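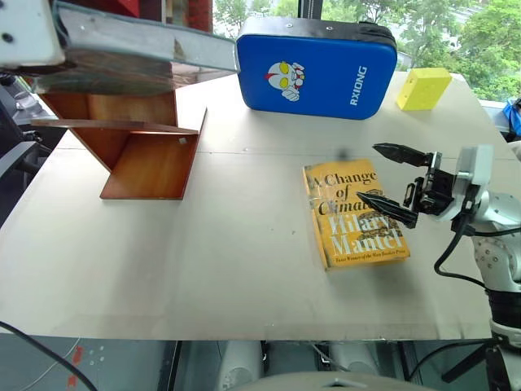 A Change of Climate, on the big table by the window.

I finished the Mantel last night, so it can go on the pile for Tarek. He has been asking for it since December, when I told him I had a copy and then couldn't find it. It was in the box marked "kitchen, misc." under a colander and two phone chargers. I don't know who packed that box. Probably me.

We have been in the new place long enough that I should have stopped finding things in the wrong boxes. There are still four to open, and all of them are supposed to be books. My rule is that I open one box at a time, put everything out on the table, and don't open the next one until the table is clear. It is slow. Last time we moved I opened every box on the first day and we ate dinner on the floor for a week.

The paperback has had a hard life. The spine is worn and I'm not the one who did it, or not all of it. I bought it used at Šimkus, the shop behind the bus station, which was getting rid of most of its English shelf. I came home with a full bag and paid less than I would for lunch. Half of those books I still haven't read. A couple I have started and given up on, and those are going in the donation bag without any guilt.

As for the book itself, I liked it more than I expected to. It's about a couple, Ralph and Anna Eldred, who live in Norfolk and take in people who need help. Years before that they were missionaries in southern Africa, and something happened there that they don't talk about. You find out what it was well into the book. I had to put it down for a day after that part. The family scenes are good, with everybody going in and out of the kitchen and the house always needing some kind of repair. The husband is so busy being good to strangers that he misses most of what is going on with his own kids. I have known people like that.

It's a much quieter book than Wolf Hall. If you only know her from the Cromwell books, you may need a few chapters to get used to it. Tarmo read the first 38 pages over breakfast one morning and said it was gloomy. He went back to his book on canal locks, which is 837 pages long and has fold-out diagrams, so I don't take his opinion too seriously.

About the table. A few people asked what we ended up doing, after I complained about it in my last post. We kept it. I wanted a round one from Unik, but it would have meant losing the spot by the window, and the light there is the best thing about the room. The top is a pale off-white and it shows everything. There are little dark specks on it and smudges that come back no matter what I wipe it with. I have tried dish soap, baking soda and a spray that Tarmo's mother swears by. The seam across the top bothers me less than it used to. Crumbs get into it, and I go along it with an old toothbrush when I remember.

The shelves are the real problem. The old apartment had them built in. Now we have one tall bookcase named Ivo (that was the name on the carton, and it stuck) and it's full. I measured the wall in the hallway and there is room for a second one, 97 centimeters wide at the most, if we move the coat hooks. Tarmo says we should get rid of books first and buy shelves second. He is right, but he hasn't put a single one of his own in the bag yet.

So far the sorting goes like this. Anything I know I'll read again goes on Ivo. Anything promised to someone gets a slip of paper with their name on it. The rest goes in the bag, and when the bag is full I carry it down to the exchange at Trirness and try not to bring home the same number I took in.

The Mantel now has its slip. Tarek, if you're reading this, come and get it, and bring back my blue cookbook when you do. I'm starting the next box tomorrow. It's a heavy one, and from the rattle there are dishes in it too.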